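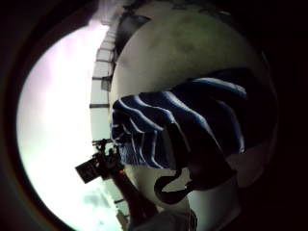 Navy fabric with thin white stripes, gathered in folds.

Ogunleye House Roof Terrace and Garment Care Program
Interim Progress Report to the Endent Fund
Submitted by Prurau Housing Association
Nov 20, 2020

1. Purpose of this report

This report covers the second funding period of the Ogunleye House program. It describes the work carried out since the last report was accepted in May, the present condition of the roof terrace and its furniture, the delivery of the garment care sessions, and the use made of the grant. It also sets out two matters on which Prurau requests a decision from the Fund before the final period begins.

The program has two linked parts. The first is the return of the roof terrace at Ogunleye House to regular use by tenants. The second is a course of practical sessions on the care of everyday clothing, held on the terrace when the weather allows and in the ground floor meeting room when it does not. The sessions cover sorting, airing, folding, minor repair and storage. They are open to all tenants and carry no charge.

2. Summary of progress

The terrace reopened on the terms described in our previous report. A total of 21 sessions were held during the period, against the number agreed in the grant letter, and all were completed within the hours allowed under the building's noise policy. Tenants brought their own clothing to most sessions. Garments donated through the Hasix clothing exchange were used for practice where a tenant preferred not to bring personal items.

Group size was kept small throughout the period in line with public health guidance. This affected attendance, and the figure for individual places offered is lower than first planned. The session format was adjusted so that one person could work at the table at a time while others observed or prepared their own items nearby. Session leaders reported that the slower pace suited the subject, and Prurau proposes to keep the format in the final period.

3. The terrace

The terrace is long and narrow, with large square paving tiles in light gray. Drainage was the main concern when the space was first surveyed. The linear drain beside the railing had become blocked with leaf matter over several winters, and standing water had been reported at the far end of the walkway. The channel was cleared along its full length and flushed. The floor grate was lifted, cleaned and reseated.
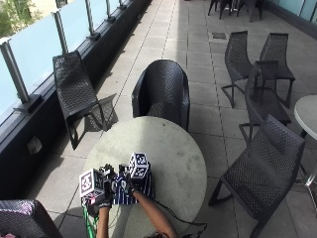
No further standing water was reported after the drainage work, including after the heavy rain in the early part of the fall. The building maintenance team now inspects the channel on its regular roof round, and the inspection has been added to the written schedule kept in the site office. The joints between the tiles were brushed out at the same time. A small area near the stair door will need to be relaid when the waterproofing of the door threshold is renewed, and that work falls under the building's own budget.

The frosted glass panels of the railing were washed on both sides. The metal posts and the low wall on which they stand were checked for movement, and the contractor's note records none. Tenants had asked whether clear glass could be fitted to open up the view. Prurau does not recommend this change. The frosted glass gives privacy to people using the terrace and to the neighboring building, and tenants who took part in the sessions raised privacy as a condition of handling their clothing outdoors.

4. Furniture and working surface

The furniture budget was set at a modest level, and the program relied where possible on pieces already in the building's possession. The round table was retained on this basis. It is heavy enough to stay in place in the wind, and its height is suitable for standing work. The top shows gray and greenish staining from its years outdoors. It was scrubbed with mild soap before the first session and is wiped before each use. The stains did not lift completely, and session leaders have been instructed to lay a clean cotton cover on the table when light-colored or delicate clothing is to be handled.

A round top is not the usual choice for folding. A long garment laid across it may overhang the rim, and there is no straight edge against which to square a fold. The teaching notes were revised to take account of this. Participants are now taught to line up the side seams of a garment with each other and to use the hem as the reference line. This method transfers well to beds, small kitchen tables and other surfaces found in tenants' homes. 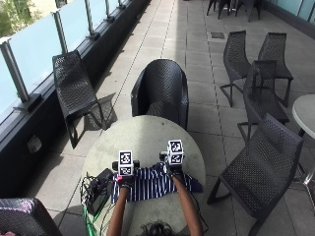
Seating was the item most often raised in tenant comments. Several older tenants wished to attend but could not remain standing for a full session, and the original plan made no provision for them. Participants may now sit or stand as they wish. The black woven armchair with the rounded, high back stands directly behind the table and faces it, so that a person sitting there is close to the work and can follow each fold as it is made. Chairs of a similar kind were considered for the remainder of the terrace. The weave allows rainwater to pass through and does not need a cushion, which removes the question of where cushions would be stored over the winter.

Prurau has not purchased a shade or umbrella. Two models were priced and both required a base that would have obstructed the walkway. The terrace receives strong sun for part of the day, and sessions were scheduled for the morning in the warmer months. Dark fabrics in particular were not left out on the table between exercises.

5. Garment care sessions

The course was delivered in 3 units. The first deals with sorting and reading care labels. The second deals with folding and storage, and the third with minor repairs such as loose hems, missing buttons and pulled threads. Tenants may join at any unit and may repeat a unit if they wish.

The folding unit drew the greatest interest. Many participants live in homes with limited closet space, and the storage of shirts and knitwear was the problem they most wanted to solve. The unit begins with a flat towel, proceeds to a plain T-shirt, and ends with a long-sleeved shirt. Striped garments are used at the second and third stages wherever they are available. A stripe makes an uneven fold easy to see, and a participant can correct the fold without waiting for the session leader. Navy fabric with narrow white stripes has worked well for this purpose in all light conditions on the terrace.

The following points were added to the teaching notes during the period:

Shake the garment out once and lay it face down before smoothing.
Smooth from the center toward the sleeves, and from the collar toward the hem.
Bring in one side at a time and check the line before bringing in the other.
Fold loosely if the garment will be stored for a season.
Do not press a fold into fabric that is still damp from airing.

The repair unit was affected by the need to avoid sharing scissors and needles. Individual repair kits were made up for participants to keep. The kits contain thread in dark and light shades, assorted buttons, needles, pins and a short tape measure. The cost was met from the materials line and is shown in the financial section below.

Through the Hasix clothing exchange, more than 300 garments were sorted, folded and passed on to tenants or to partner agencies during the period. Items beyond repair were set aside for textile recycling. The exchange has confirmed that it will continue to supply garments for the final period on the same terms. 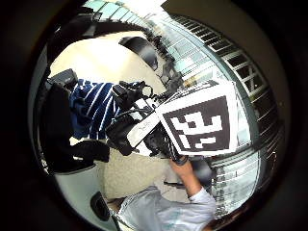
Navy-blue shirt with white stripes, as worn.

6. Participant comments

Comments were collected on paper slips at the end of each unit and are held on file at the Prurau office. Most were favorable. Participants valued the outdoor setting and the small groups. Requests were made for a session on woolens, for a session on children's clothing, and for printed instructions in larger type. Larger type has been adopted in all handouts.

A smaller group of comments concerned wind. Light garments lifted from the table on exposed days, and one session was moved indoors after it had begun. Session leaders now check conditions on the terrace before setup and have the authority to move the session without further approval.

7. Use of funds

Spending for the period remained within the approved budget. The drainage and cleaning work came in below the contractor's estimate. The materials line was exceeded by a small amount following the purchase of individual repair kits, and the difference was met from the saving on cleaning. No transfer between main budget heads was required. A full statement of accounts with supporting invoices has been sent to the Fund under separate cover.

An amount of $2,000 remains unspent under the furniture line. It had been reserved for a shade structure, which will not now be purchased for the reasons given in section 4.

8. Matters for decision

Prurau requests the Fund's approval to apply the unspent furniture amount to additional weatherproof seating and to a folding work surface with a straight edge, to be stored indoors when not in use. The folding surface would supplement the round table and would allow two participants to work at the same time once guidance on group size permits.

Prurau further requests approval to hold the winter sessions entirely in the ground floor meeting room and to resume on the terrace in spring. The session total agreed in the grant letter would not change. A reply on both points before the winter schedule is issued to tenants would be appreciated.

9. Work planned for the final period

The final period will include a repeat of all units, the new session on woolens, and preparation of a short printed guide to clothing care for distribution to every household in Ogunleye House. The terrace paving and railing will be washed again before reopening. The condition of the table top will be reviewed at that time, and a quotation for sealing the surface will be obtained. The final report will be submitted after the close of the last unit, together with the guide and the completed maintenance schedule.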